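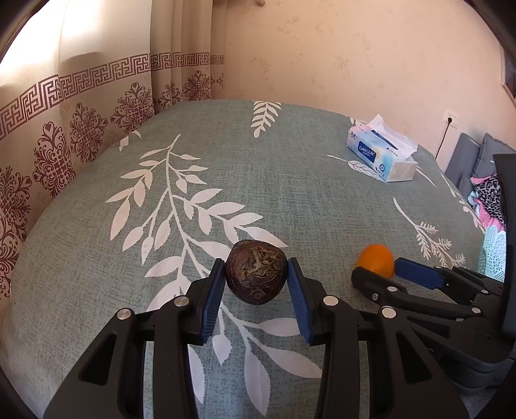 Kostville, September 24, 2018
By Telma Iturra and Domingo Ocampo

3.2 Storage and weight loss

Beetroots were lifted in August from two plots on the Insaurralde farm, one on sandy soil and one on clay. The tops were trimmed by hand on the same day, leaving short stubs of stem, and the roots were not washed. A total of 200 roots were placed in slatted crates and kept in an unheated cellar for 11 weeks in the previous season's trial; the same layout was used again this year so that the two sets of records could be compared.

Each root was weighed once a week on the same scale. Roots with cuts or soft spots at lifting were left out of the main analysis and are treated separately in Section 3.4. Figure 1 shows a beetroot with rough, wrinkled skin and dried stem stubs.

Weight loss was greater in roots from the sandy plot. The difference was clear by week 4 and widened slowly after that. Small roots lost a larger share of their weight than large ones from both plots, in line with the earlier findings of Quezada and Sombatkul. Cellar humidity was held near 80 percent by damp sacking hung along the north wall, although the logger failed twice and those readings are missing from Table 2.

Stub length had no clear effect on weight loss, but roots trimmed flush with the crown showed more rot at the final check.

Figure 1. Beetroot with dried stem stubs.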